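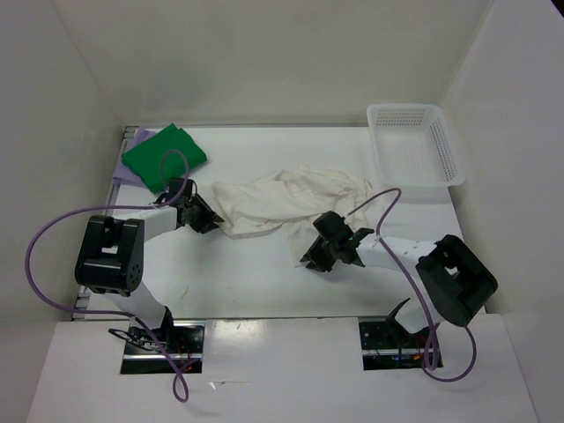

Cell 2 at the Livport laundry logged 908 folds on its first night. Ľudovít Mikuš had folded 1024 in his best shift and kept the slip in his locker. His new duty was exceptions: when the arms lost a hem, a tone sounded and he reset the cloth by hand. By April the tone came twice a shift. He began to listen for it.

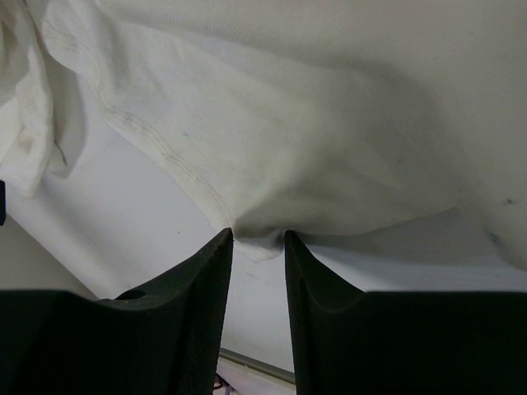 Sohail Cheema said the night post would go to Plandidlow, and that Mikuš could go with it or train on the dryers. Mikuš asked who would answer the tone.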